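Channel tax checklist, Leta studio, January. Checked by Marion Cruickshank.

[x] Tax form on file for the toy channel. Gaetano Piras swore it was. It was, under his old address.
[x] Withholding rate matches the form. It does now.
[ ] Payout of 1051 matches the bank. Bank says less. Ask Campbell, kindly.
[x] Sponsor invoice, Wastik, 2000. Paid. I checked twice out of disbelief. 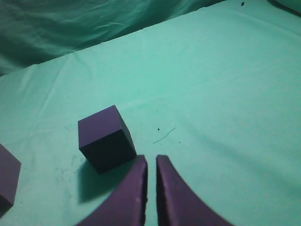
[ ] Receipts for props. Got 8, one of them for lunch.
[ ] Copies sent to Stulport office. Gaetano's turn, so leave this open.

We use cookies to improve your visit. Accept | Settings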